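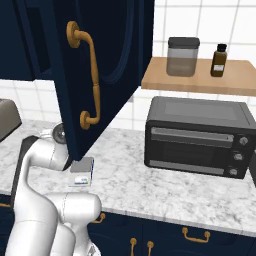

The kitchen, with the navy cabinet door open over the marbled counter

The Week in Apartment 13

Gisela Mühlbauer had rented out the apartment on the Prustby waterfront for so many summers that she could tell from a first email whether people would strip the beds before they left. The Petersens, she decided, would strip the beds. They would probably fold the blankets too, and leave half a jar of good mustard in the refrigerator with an apologetic note stuck to the lid.

They had asked for the last week of November, when the ferry from Golmont ran only twice a day and the bakery on the pier opened when it felt like it. She wrote back to warn them (she always warned people, it seemed only fair) that the balcony would be too windy to sit on and that the ice cream place was boarded up. Mr. Petersen answered within the hour. They didn't mind about the ice cream, he wrote. His wife had stayed in the building once before, as a girl, and would it be possible to have a unit on the harbor side?

Well, of course it was possible. It was November. They could have had the whole building.

She went over on Wednesday to get the place ready, taking the early boat with her bag of clean towels on her knees and a thermos of coffee that leaked, as it had leaked for years, a little from the left side. The code for the front door was 3403, which had been her mother's telephone number back when the telephone numbers in Bredum were that short, and she said it under her breath in her mother's voice as she pressed the keys. Then up the stairs, because the elevator smelled of wet dog, and in.

There is a particular quiet to a rental that has been empty for a month. Gisela liked it very much. She turned up the heat, ran the taps until they stopped coughing, and made the big bed with the heavy quilt. She put out the guest book on the little table by the window, and then, having meant only to square it up against the edge, she sat down and opened it.

It was the old one, the first one. She had brought it from home on a whim, thinking that a woman who had stayed as a girl might like to turn the pages. Families had written in it in ballpoint and crayon. Somebody had drawn a flounder. Somebody else had complained, over most of two pages, about the price of parking in Golmont, and had then added at the bottom that the sunsets made up for it. There was a pressed sea pea that had gone the color of tea.

And there, near the back, in round and very careful handwriting, she found this:

"We stayed 5 nights. I saw a seal. My father was happy here the whole time. I am going to come back when I am old and bring somebody. Ingrid, age 9."

Gisela read it twice and then got up to look for the good teapot, for no reason except that she needed to be doing something with her hands. She remembered the father. She hadn't thought of him in years, but she remembered him now perfectly well, a tall man with a bad cough who had asked whether he might keep the apartment one day longer, and who had tried to pay her for it, and she had told him to put his wallet away and go look at the water.

The Petersens came on the afternoon boat, a little gray from the crossing. She was a small woman in a red hat, perhaps sixty, and he carried both suitcases and would not be talked out of either. Gisela showed them the thermostat and the trick with the bathroom window, and where the extra pillows were, and explained about the bakery. She explained about the bakery for rather a long time.

"And there's the guest book," she said at last, with her coat already on. "If you'd care to look. Some of it goes back a good way."

Mrs. Petersen had gone straight to the glass, as everyone did. The light was nearly finished, just a yellow strip lying out beyond the breakwater, and one fishing boat coming in under it.

"Are there still seals?" she asked.

"Most mornings," said Gisela. "You want to be up by seven. They like the far side of the rocks."

She walked down to the pier with fifteen minutes to spare and spent them on the bench, out of the wind, with what was left of the coffee. From there you could see the harbor side of the building, all its windows dark but one. The lamp by the little table had been switched on. Two people were standing beside it with their heads close together, bent over something, and after a while one of them took off her hat.

The boat sounded its horn. Gisela screwed the top back on the thermos, wiped her hand on her coat, and went to find a seat near the heater. She would write to them in the morning, she thought, and tell them to stay on an extra day if they liked.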